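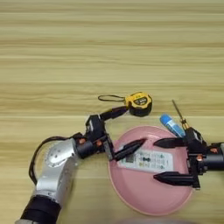 Drakham Center for Applied Automation Holds Summer Open Day

Posted 2026-06-28

The Drakham Center for Applied Automation opened its doors to the public on Sunday for its summer open day, with live demonstrations, a guided tour of the teaching floor and a series of short talks for area employers and prospective students. It was the first public event held in the new wing, which adds 3,000 square feet of laboratory and classroom space to the original building on Sial Street.

Visitors entered through the north lobby and were directed to nine stations on the ground floor. Each station was staffed by a member of the teaching team and at least one student enrolled in the Center's certificate program. Printed guides were available at the front desk in English and Spanish. The upstairs classrooms were used for the talks, which were repeated in the afternoon for visitors who had arrived after the morning session.

The open day was organized jointly by the Center and Nornia, the regional training partnership that supports the certificate program. Representatives of Inetti, which supplies conveyor and sorting equipment to the Center under a long-term loan agreement, were also present and answered questions at the packaging station.

In his opening remarks, the Center's director, Shahzad Orakzai, welcomed guests and outlined the work that has taken place since the new wing was approved. He said that the building had been planned with visitors in mind, and that the glass partitions along the main corridor were intended to let the public see classes in session during the regular academic year.

"We would like people to come in and look at the work while it is going on," Dr. Orakzai said. "A finished machine behind a rope does not tell a young person very much about what this job is like. Watching somebody set up a task, run it, and then go back and change something tells them a great deal more."

Two-Arm Handling Station

One of the best attended stations was the two-arm handling table in Laboratory 2, where students are studying how a pair of robot arms can share the handling of common household and office items. The table was set with a tape measure, a glue stick, a screwdriver, a remote control and a pink plate, and visitors were invited to stand at a marked line on the floor while the arms were in operation.

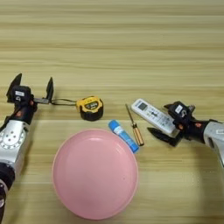 The exercise is drawn from the second term of the certificate program. Students are asked to have the items collected onto the plate, using either arm, without the arms interfering with one another in the shared space between them. The items are chosen for their differences in shape and size. A remote control is long and fairly flat and can be taken from its sides or from one end. A tape measure is short and thick, and its strap may lie in a different position each time it is set down. A screwdriver has a narrow shaft and a much wider handle, and the point at which it is held affects how it will rest afterward.

Instructors at the station explained that the placing of an object receives as much attention in the course as the lifting of it. Students record each attempt, review the recording, and note the position of both arms at the time the object was released. An attempt in which an item ends up on the rim of the plate, or on top of another item, is kept in the record along with the rest. According to the teaching team, these attempts are often the most useful in class discussion.

Visitors asked a wide range of questions. Several wished to know why the arms moved more slowly than the industrial equipment at the packaging station. Staff replied that the speed is set low for teaching, so that students have time to observe the approach of each gripper and stop the arms if necessary. Others asked how the station is made ready for the next group. The items are returned to the table by hand at the end of each run, and students are encouraged to vary the layout so that the same arrangement is not practiced repeatedly.

A number of younger visitors asked whether the arms could handle other objects. The Center's present list of approved items for the station was posted beside the door. It leaves out anything made of glass, anything containing liquid, and anything small enough to be lost under the equipment. Suggestions for additions were collected on cards and will be reviewed before the fall term.

Packaging, Inspection and Safety Stations

At the packaging station, students operated a short conveyor line on which cartons were sorted by printed code. Inetti staff described the maintenance schedule for the line and showed visitors the guard interlocks, which stop the belt when an access panel is opened. The inspection station next door featured a bench for checking machined parts, with sample parts that visitors could measure for themselves and compare against the drawing.

The safety station was placed near the entrance so that all guests would pass it on the way in. It covered the rules followed by every student before working near powered equipment, including footwear, the securing of hair and sleeves, and the location of the stop buttons. Each visitor under the age of 16 was asked to complete the safety station with an adult before continuing to the laboratories.

Talks for Employers and Students

The upstairs program consisted of five talks, each followed by a short question period. Topics included starting a career in equipment maintenance, the use of recorded practice in technical training, and the steps a small manufacturer might take before purchasing its first robot arm. The last of these drew a full room in both sessions. Speakers advised owners of small firms to begin with a written description of a single task, including the exceptions that workers deal with every day, and to speak with those workers before requesting a quotation.

Nornia used the event to announce that applications for its employer placement scheme will open in October. Under the scheme, participating firms host a student for one day a week during the final term of the certificate program. The partnership will contribute to the student's travel costs, and the firm names a supervisor who meets with the Center's staff at the start and the end of the placement. Firms that have not taken part before are asked to arrange a site visit ahead of time.

Prospective students were able to meet with admissions staff throughout the day. The certificate program may be taken on a full-time or evening basis. No previous experience with robots or programming is required, although applicants are expected to have completed high school mathematics or an equivalent course. Those who have been out of school for several years may take a short bridging class, which is offered at no charge in the weeks before each term begins.

Visits During the School Year

Dr. Orakzai also confirmed that the Center will accept group visits from schools and community organizations when the new term begins. Groups will be received in the morning, when the laboratories are in use by first-year students, and will be accompanied by a member of staff at all times. The two-arm handling table, the packaging line and the inspection bench will be included in the regular tour.

"The questions we had today were very good ones, and some of them I would like our own students to hear," he said. "There was a gentleman who repairs appliances for a living and who had a lot to say about how you should hold a screwdriver. We asked him to come back and say it to the class." 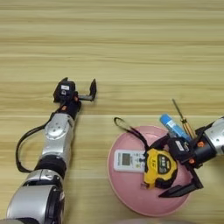 The two-arm handling table in Laboratory 2, with the tape measure and remote control on the plate.

Schools wishing to arrange a visit should write to the Center's front office with a preferred week, the size of the group and the grade level of the students. Requests for the fall term will be handled in the order in which they are received. Parking for buses is available on the Sial Street side of the building, and the north entrance is accessible by ramp.

Handouts from the open day talks may be requested from the front desk during regular office hours. Items left behind by visitors, including a child's jacket and a pair of reading glasses, are being held there for collection.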